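The Basket by the Bread Board

By Iresha Khondokar

In my mother's kitchen there were baskets for everything: onions, thread, the letters which had to be answered. When I moved to Alstead I brought none of them, because they did not fit in the suitcase, and for several years I kept my onions in a plastic bag behind the door. I am not proud of this.

It was Dorothy Heywood who changed my habits. She lives on Hulme Street, in a narrow house with a very small kitchen, and she has collected baskets since she was married. She told me there are up to 100 of them in the house, if one includes the attic. Her husband includes the attic.

I visited her in April to ask a simple question. What makes a good basket for everyday use? She put the kettle on and answered for two hours.

The first thing she looks at is the rim. People pick up a basket by its edge, she explained, even when it has handles, and the edge is the first part to give up. A thin rim with one strand wrapped around it will loosen after a few seasons. She prefers a braid, thick enough that the fingers have something to hold. Then she turns the basket over and presses the floor with her thumb. If the strands move apart, she puts it back on the shelf.

About the material she is less strict than I expected. She loves willow, but she does not keep it near the sink. For bread, fruit and napkins she is happy with synthetic rattan, which can be rinsed under the tap and dried with a cloth. "My grandmother would be shocked," she said, "but my grandmother did not have my dishwasher leaking on the floor."

The shape is also important. Round baskets are pretty on a table and they waste the corners of a shelf. A long basket with soft corners stands well against a wall, and a loaf lies in it without bending. The sides should lean out a little, so that the hand can enter easily and the crumbs fall to the middle.
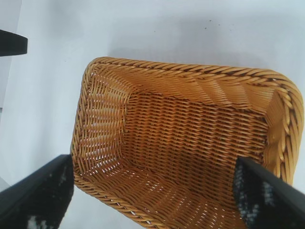
Keeping it clean

Crumbs are the enemy of every woven floor. Dorothy uses an old pastry brush, always dry, and brushes along the rows and then across them. After this she turns the basket upside down over the sink and knocks it gently with her palm. Once in a month, the synthetic ones get warm water with a drop of dish soap. The braid needs more patience, and for it she keeps a soft toothbrush in the drawer with the corkscrew.

A cloth inside saves much work. She cuts hers from worn pillowcases, 12 inches wide for the bread and a bit more for the fruit, and washes them with the towels.

Where to look

Dorothy buys most of her baskets second-hand. The Saturday sales have become expensive, she complains, but Darico, the household shop behind the station, still has a low shelf at the back where the prices are kind. I found mine there for seven dollars. It lives next to the bread board now, and the onions have their own one, which is ugly and very strong.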